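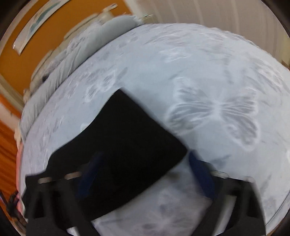 홈 | 기획 | 서평 | 인터뷰 | 연재 | 지난 호

다리 하나를 건너는 데 책 한 권, 『테누도우』에 빠진 사람들

최종 수정: 2020년 6월 14일

소금 장수의 딸 이렌은 1권 첫 장에서 다리 앞에 선다. 다리를 건너려면 통행세를 내야 하는데, 통행세는 돈이 아니라 이야기로 받는다. 다리지기가 들어본 적 없는 이야기여야 하고, 거짓이어서도 안 된다. 이렌은 이야기를 시작한다. 그리고 1권이 끝날 때, 이렌은 아직 다리 위에 있다.

처음 읽었을 때 나는 책을 덮고 한참을 웃었다. 화가 나서가 아니라 너무 좋아서! 용도 없고, 예언도 없고, 왕좌를 노리는 삼촌도 없다. 아니, 삼촌은 있는데 그 삼촌이 노리는 건 염전 옆 창고의 열쇠다. 그런데도 손에 땀이 난다. 다리 위에서 이야기 하나를 잘못 꺼내면 목숨이 날아간다는 걸, 독자는 앞사람이 물에 떨어지는 소리로 이미 알고 있으니까.

주니퍼 에스포지토의 장편 판타지 『테누도우』는 모두 7권이다. 초판은 권마다 300부만 찍었다. 출판사는 스토트빌이라는 작은 강변 도시에 있는 '옹(Ông)'. 처음 이 이름을 보고 한국어인 줄 알았는데 베트남어로 할아버지를 뜻하는 말이란다. 편집장 드미트리어스 밥티스트가 어릴 때 옆집 할아버지에게 옛날이야기를 들으며 컸고, 출판사를 차리면서 그 호칭을 그대로 간판에 걸었다.

원고는 종이 상자에 담겨 왔다

밥티스트와는 화상으로 두 번 통화했다. 그는 말이 빠르고, 좋아하는 대목이 나오면 책을 찾으러 화면 밖으로 사라졌다가 한참 만에 돌아온다. 『테누도우』 원고를 처음 받은 날을 묻자 이번에도 일어섰다. 들고 온 것은 타자로 친 첫 장이었다. 연필로 고친 자국이 줄마다 있었다.

"1405쪽이 한꺼번에 왔어요. 앞의 네 권에 해당하는 분량이었죠. 퇴근길에 열 쪽만 읽어볼 생각이었는데 버스 종점까지 갔습니다. 종점에서 내려서도 정류장 의자에서 계속 읽었고요. 다음 날 작가에게 전화해서 물어본 첫마디가 '그래서 다리를 건너긴 합니까?'였어요."

작가의 대답은 "저도 아직 몰라요"였다고 한다.

에스포지토는 그때 측량 사무소에서 일하고 있었다. 이 경력은 책에 그대로 배어 있다. 무대가 되는 도시 가빅은 강이 세 번 물길을 바꾸면서 생긴 도시라, 옛 부두가 지금은 언덕 한가운데에 있고 사람들은 배를 묶던 쇠고리에 염소를 묶는다. 이런 묘사가 슬쩍 지나간다. 설명하지 않고 지나간다. 그러다 5권에서 홍수가 나면 그 쇠고리가 갑자기 도시에서 가장 중요한 물건이 된다. 5권의 그 장면에서 나는 소리를 질렀다. 3권에서 염소가 쇠고리를 핥는 장면을 기억하는 독자라면 다들 비슷했을 것이다.

가빅의 골목은 독자가 외울 수 있을 만큼 자주 나온다. 국숫집 뒤로 난 계단, 장례식 때만 여는 문, 종이 없는 종탑. 작가는 지도를 책에 넣지 않았다. 판타지에서 지도 없는 책이라니 용감하다 싶었는데, 이유를 들으니 고개가 끄덕여졌다. 작가가 메일로 보내온 답은 이랬다.

"측량을 하던 사람이라 지도를 그리기 시작하면 소설을 안 쓰게 돼요. 정말로 두 달을 등고선만 그린 적이 있습니다. 그래서 지도는 서랍에 넣고, 길은 전부 사람들 입으로 알려주기로 했어요. 생선 장수가 알려주는 길이랑 세금 걷는 사람이 알려주는 길은 다르잖아요."

칼이 나오면 일이 커진다

칼싸움 이야기를 안 할 수가 없다. 『테누도우』에는 결투가 아주 적다. 대신 한 번 칼이 뽑히면 그 뒤로 오십 쪽쯤은 모두가 뒷감당을 한다. 2권의 방앗간 결투가 특히 그렇다. 싸움 자체는 숨 두 번 쉴 시간에 끝난다. 한 사람은 손목을 베이고, 한 사람은 밀가루 포대에 걸려 넘어진다. 그다음이 진짜다. 상처를 꿰맬 실을 구하러 밤거리를 돌아다니고, 방앗간 주인에게 포대값을 물어주고, 이긴 쪽이 오히려 손이 떨려 사흘 동안 숟가락을 못 든다.

이 장면을 다듬은 사람이 있다. 옛 검술서를 읽고 재현하는 모임을 오래 이끌어온 이그나시오 스트리클런드다. 작가는 2권을 쓰던 해 10월에 스토트빌로 그를 찾아갔고, 체육관 바닥에 밀가루 대신 톱밥 자루를 늘어놓고 결투를 처음부터 끝까지 해보았다.

스트리클런드는 전화 너머로도 신이 나 있었다. "원래 원고에서는 주인공 쪽이 멋지게 한 바퀴를 돌았어요. 제가 돌아보라고 했죠. 작가님이 돌았습니다. 그리고 제가 연습용 막대로 등을 톡 쳤어요. 그 문단은 그날 저녁에 없어졌습니다."

그래도 한 바퀴 도는 동작이 완전히 버려진 건 아니다. 6권에서 술 취한 악사가 칼춤을 추며 똑같이 한 바퀴를 돈다. 구경꾼 하나가 빗자루로 그의 등을 톡 친다. 이런 걸 알고 읽으면 얼마나 즐거운지!

스트리클런드가 좋아하는 장면은 뜻밖에도 싸움이 하나도 없는 대목이다. 4권에서 늙은 용병 하브가 갑옷을 파는 장면. 고물상은 어깨판의 찌그러진 자국마다 값을 깎고, 하브는 자국이 생긴 전투를 하나씩 말하며 값을 올린다. 흥정이 끝났을 때 갑옷은 처음 부른 값 그대로 팔린다. 나도 이 장면을 세 번 읽었다. 하브가 가게를 나서며 평소 버릇대로 문틀에 어깨가 닿지 않게 몸을 비트는데, 이제는 그럴 필요가 없다는 걸 문을 나서고서야 안다. 문장으로는 딱 한 줄이다.

옮기는 사람의 고생, 읽는 사람의 복

다리지기의 말투를 두고는 독자들끼리 의견이 갈린다. 원서에서 다리지기는 문장을 늘 끝맺지 않는다. 상대가 끝을 채워야 대화가 이어진다. 이게 이야기 통행세의 규칙과 맞물려 있어서, 무심코 문장을 대신 끝내준 사람은 그 말에 책임을 지게 된다. 무섭고 영리한 설정이다.

다른 언어로 옮기기는 당연히 까다롭다. 메이 오옐라란은 지금까지 세 권을 번역했고, 다리지기가 나오는 장만 따로 모아 맨 마지막에 작업한다고 했다.

"어순이 다르면 비어 있는 자리도 달라져요. 원문에서는 목적어가 비는데 제가 옮기면 동사가 비는 거죠. 그러면 상대가 채워 넣는 것도 달라지고, 책임도 달라져요. 작가에게 물었더니 '그럼 그 언어에서는 그 사람이 그 죄를 지은 걸로 합시다'라는 답이 왔어요. 그 답장을 받고 좀 걸었습니다. 그냥 동네를 계속 걸었어요."

그 결과 오옐라란의 번역본에서는 염전 관리인이 원서와 다른 약속을 하게 되고, 그 약속이 3권 끝에서 조금 다른 방식으로 돌아온다. 두 판본을 나란히 놓고 비교하는 독자 모임까지 있다. 어느 쪽이 더 좋으냐고 물으면 다들 곤란한 얼굴을 하면서도 입은 웃고 있다.

독자 이야기가 나온 김에 로레인 브런턴을 소개해야겠다. 브런턴은 『테누도우』에 나오는 속담을 전부 옮겨 적고 있다. 작중 인물들은 입만 열면 속담을 말하는데, 지역마다 속담이 다르고 심지어 서로 반박한다. 상류 사람들은 "젖은 신발이 먼저 도착한다"고 하고, 하류 사람들은 같은 말을 욕으로 쓴다. 브런턴의 공책에는 지금까지 3545개의 항목이 들어 있다. 같은 속담을 다른 인물이 비틀어 쓴 것도 따로 적기 때문에 그렇게 불어났다.

"처음에는 마음에 드는 것만 적었어요. 그런데 6권에서 이렌이 지어낸 속담이 7권에서는 모르는 아이 입에서 나오거든요. 그걸 보고 처음부터 다시 적기 시작했죠." 브런턴은 공책을 출판사에 복사해 보냈고, 밥티스트는 교정을 볼 때 그 복사본을 옆에 둔다. 덕분에 재판에서 고친 오류도 꽤 된다. 2권에서 상류 출신 뱃사공이 하류 속담을 쓰는 대목을 브런턴이 찾아냈는데, 작가는 고치는 대신 뱃사공의 어머니를 하류 사람으로 만들었다. 5권에 그 어머니가 나온다. 내가 이 시리즈에서 가장 사랑하는 인물이다.

어디서부터 읽을까

당연히 1권부터라고 말하고 싶지만, 길이가 부담스럽다면 3권으로 들어가도 괜찮다. 3권은 이렌 대신 가빅의 시장통을 따라가는 이야기라 앞 권의 내용을 몰라도 읽힌다. 국숫집 형제가 솥 하나를 두고 소송을 벌이는데, 재판관이 솥을 증거물로 가져가는 바람에 온 골목이 아침을 굶는다. 이 소동이 두 권 뒤의 큰 정변으로 번질 줄은 읽는 동안 짐작도 못 했다. 3권을 읽고 나면 1권의 다리가 궁금해서 못 견딜 것이다. 내 주변에서는 둘이 그렇게 읽었고, 둘 다 결국 일곱 권을 다 읽었다.

반대로 마법이 잔뜩 나오는 이야기를 기대한다면 조금 낯설 수 있다. 『테누도우』의 마법은 딱 하나, 말한 것이 책임이 되어 돌아온다는 것뿐이다. 불덩이도 순간이동도 없다. 4권 중반은 솔직히 느리다. 제방 공사 이야기가 길고, 인부들의 이름이 한꺼번에 쏟아진다. 나는 종이에 이름을 적어가며 읽었다. 그 이름들이 5권 홍수의 밤에 차례로 불릴 때, 적어두길 얼마나 잘했는지 모른다.

에스포지토는 지금 새 책을 쓰고 있다. 가빅에서 한참 떨어진 고원이 배경이고, 주인공은 양치기도 기사도 아닌 저울 검사관이라고 한다. 저울 검사관이라니, 벌써 좋다. 밥티스트는 원고를 아직 한 장도 못 봤다면서도 표지 종이를 고르고 있었다. 통화가 끝날 무렵 그가 견본 두 장을 카메라 앞에 들어 보이며 어느 쪽이 나으냐고 물었다. 나는 결이 거친 쪽을 골랐고, 그는 작가도 같은 걸 골랐다며 또 화면 밖으로 사라졌다.

그래서 이렌은 다리를 건너느냐고? 밥티스트에게도 작가에게도 물었고, 나는 7권까지 읽었으니 답을 안다. 다만 이 질문만큼은 국숫집 뒤 계단을 직접 올라가 본 사람하고만 이야기하고 싶다. 다 읽으신 분은 편집부로 편지를 주시라. 마지막 장의 다리지기가 끝맺지 않은 그 문장을, 여러분은 뭐라고 채웠는지 정말 듣고 싶다.

기획 | 서평 | 다음 기사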